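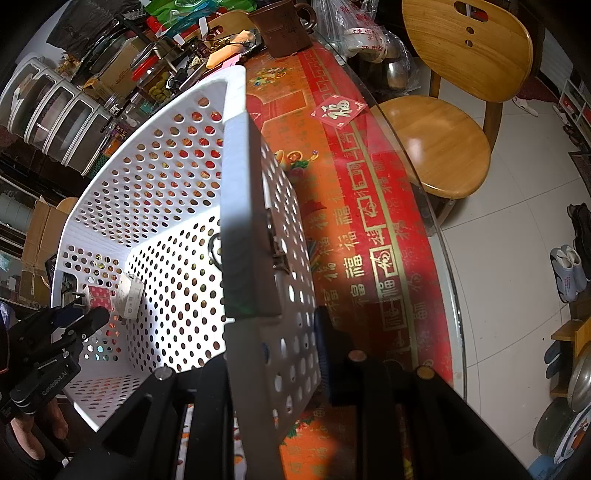 Skirwood Neighbor, Issue 19, page 3

Packer and sorter wanted, part time, Lestus on Flestomau Street

So I finally have to admit I need another pair of hands. I run Lestus, the little gift and household place at 234 Flestomau Street (green awning, across from the laundromat, if you've walked past a hundred times without coming in). Most people know the front of the store. The job I'm offering is in the back, at the long table with the glass top, where everything that comes in gets sorted and everything that goes out gets packed.

If you like putting small things in the right place, please keep reading. I've been doing it for years and I still get a kick out of a basket that came in a mess and leaves the table in neat order!

What the work is

We live out of big white plastic baskets back there, the kind with rows of holes all over. Stock comes to the table in them, mixed up, because my suppliers pack for the truck and couldn't care less what I want on which shelf. Little boxes with printing so fine you'll be holding them up to the lamp, polka-dot things, ribbons, tins, soap, key rings, all in together. You take a basket, you empty it item by item, you check each piece against the sheet, and you sort it into what goes to the front, what goes to an order and what goes back. Then you pack the orders.

Please take things out one at a time. I had a helper once who tipped the whole basket over to save a minute, and we were finding tiny erasers behind the radiator until summer.

Orders go out Wednesday, so that's the big day. The other two shifts are calmer, mostly unpacking and tidying, with the radio on if you want it. My daughter's old one, it gets two stations and one of them is polka.

Around the lunar new year things get wild. That's our best season by a mile, and the back room dresses up for it the same as the front does. The table gets its red and orange cloth with the gold 福 characters, with the clear glass on top, and I'm in no hurry to put it away afterward. I like working on it. If you don't read Chinese, that's fine, you'll know that one character very well within a week, and you'll learn a handful of others off the labels. If you do read some, tell me when you write, it would be a real help with the invoices.

Hours and pay

It's 20 dollars an hour, paid every other Friday. Three shifts a week, late morning to mid afternoon, with a proper break in the middle. In January I'll ask if you want extra hours and you can say no without me sulking. (I might sulk a little.) You get the staff discount from the first day, and there's tea, a microwave and a fridge shelf of your own.

Parking is bad. I won't pretend otherwise. The bus stops at the corner and there's a rack for bikes out back by the alley door.

Who I'm looking for

Somebody careful, mostly. I don't mind slow. Speed comes by itself after a couple of weeks, and a packed order with the wrong thing in it costs me more than a slow one. You don't need to have worked in a store before. My best packer ever had spent her whole life doing alterations at Stoyanova, the dress shop that used to be on the corner, and she had the touch for it from the first afternoon.

You should be all right with standing for a good part of the shift. There's a high stool and you're welcome to it, but emptying a deep basket is easier on your feet - you have to reach right down into the corners, and small flat things love to slide under the others. A full basket can weigh a bit too. If lifting is a problem, say so and we'll split them into smaller loads. I do that for myself already on bad back days.

Also, and I know this sounds picky: the glass. Set the baskets down flat, no dragging. Wipe it at the end of the shift with the blue cloths, never the paper towels, and keep the box cutter on the side shelf. I replaced that glass once and I don't want to do it again.

High school students are fine as long as the hours work with your classes. Retired people, very welcome. Parents who need to be out by school pickup, we can move the shift a little earlier, just ask.

How to apply

No resume needed. Write me a few lines, or stop in and leave a note at the register, and tell me three things: which days you can do, when you could start, and something you've sorted or organized that you were happy with. A button jar, a garage, your grandmother's recipe cards, whatever. I really do read those, they're my favorite part.

If it sounds like a match, I'll ask you in for a paid trial of one shift. You'll get a basket, a sheet and a stretch of the table, and I'll be working at the other end. I won't be standing over you. Afterward we have tea and both say what we think. If you hate it, you've earned a shift's pay and seen where the good ribbons are kept.

I'm hoping to have somebody settled in before the winter boxes start coming, so sooner is better. Notes left at the Skirwood Neighbor office will reach me too, just put Lestus on the envelope. The store is closed Monday, and if you come by any other day before noon, use the alley door and knock loudly.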